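Subject: Re: [misteo-dev] contact mask dropping out on perforated objects

On Monday Rosalinda Mercado wrote:
> Replayed the Sturnby set with the current Misteo head. The mask on the
> basket falls apart once both fingers are in. Depth filter or segmentation?
> I'd like to know before retraining.

Depth filter, mostly. The segmentation output is fine until the hole-filling step, which takes its depth from whatever lies behind the openings. In some columns that is the opposite wall of the basket, in others something farther back, so the median jumps between neighboring holes and the plane fit rejects the front face.
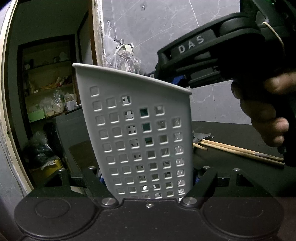 Wrist view, basket between the fingers, second gripper at the rim.

The second gripper makes it worse. Its fingertip passes behind the rim, and Frade merges the two into one blob — the self-mask only covers our own linkage.

I reran 2,021 frames with hole filling off and the rim used as the only edge constraint. Dropouts fell from 33 to 4. Three of those have the other gripper near the rim, so I'd treat them as a separate bug.

Patch is on the skostonberg branch. It adds one parameter, fill_max_gap, default 0. Please don't retrain until the self-mask takes a second tool model. I haven't checked what it does to solid bins.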